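4. How Towels Are Kept, and Why They Are Let Go

4.1 The towel in the linen closet

When we began visiting homes in Flurkstead, we expected to spend most of our time on bed sheets, which take up so much of the earlier writing on household linen. Our hosts had other ideas. They would open the closet door, wave a hand at the sheets, and then talk with real feeling about the towels. There was the good set that came out for guests, the middling set for every day, and the old ones at the bottom or the back, kept for the dog, the car, and the leak under the sink. People who could not say how many pillowcases they owned could tell us which sister had given them a certain bath towel and what color it had been when it was new.

We have come to think of these as three stages in the life of a towel, and we call them best, daily, and rough. The names are ours, but the idea belongs to the households, and it was offered to us in one form or another in nearly every kitchen where we were given coffee. A towel moves down through the stages and very seldom moves back up. We recorded 11 cases of a towel being promoted, all of them after a move to a new home, when the old order of the closet had been lost in the boxes and somebody had to start again.

Color plays a larger part than we had allowed for. Tans and browns were liked because they hide both fading and stains, and so they tended to stay in daily use long after a white towel of the same age would have been sent down to the rough pile. Figure 3 gives the sort of color we mean.

Figure 3. Tan terry-cloth towel on a dark green surface, laid roughly flat with one corner raised. 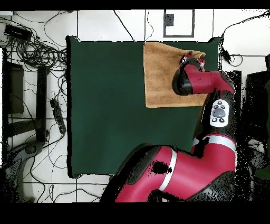 4.2 Folding as a family habit

Our second surprise was how firmly people feel about folding. We had put a single question on the subject near the end of the interview, mostly to be polite, and it ran so long in the first few homes that we moved it to its own visit. Most adults fold the way they were taught as children — usually by a mother or a grandmother, now and then by an aunt with strong opinions — and they keep doing so even where the shelf is the wrong depth for it. Couples who had lived together for decades still refolded one another's work, for the most part in good humor.

The diaries bear this out. Over 18 months the participating households made 1632 entries that touched on towels, and a good many of these had to do with folding and putting away. Washing was set down in a word or two. Folding got whole sentences, and in one case a small drawing of the shelf, with arrows.

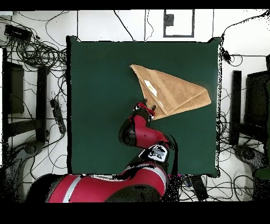
Younger adults in their first homes wrote about folding too, though they were more likely to describe giving it up. Several kept clean towels in the dryer or in a basket and took them as needed, and they reported this to us a little sheepishly, as though we might tell their parents. We did not find that these towels were replaced any sooner. If anything, the households that folded with the greatest care were also the ones that worried most about a frayed edge, and they were quicker to send a towel down to the rough pile on that account.

4.3 The moment of letting go

It remains to say something about how a towel finally leaves the house. Mazza's first reading of the diaries suggested that holes and thin spots would be the main cause, and they do appear, but four other matters came up again and again: smell that would not wash out, a change of bathroom, a death in the family, and plain boredom with the color. The last of these was confessed mostly in February, when people had been indoors for a long while and were looking hard at their bathrooms. 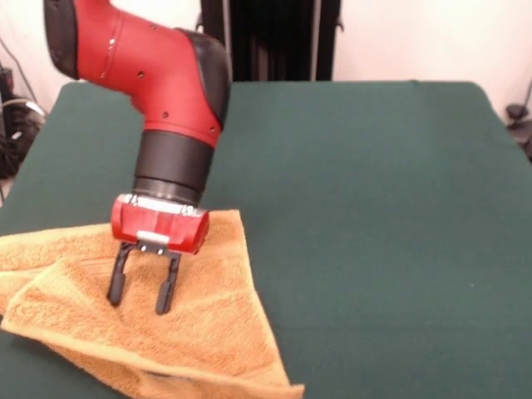 A death in the family worked in both directions. Some households cleared a parent's linens within the week and were glad to have it done. Others took in the whole closet and went on using towels that matched nothing they owned, and one woman told Pace that she would sooner part with the silver. We have placed such towels in a class of their own in the tables, since they do not pass through best, daily, and rough in the usual way, and counting them with the rest would have made the average towel look a good deal longer-lived than it is. Their care is taken up again in Section 5, together with the question of mending.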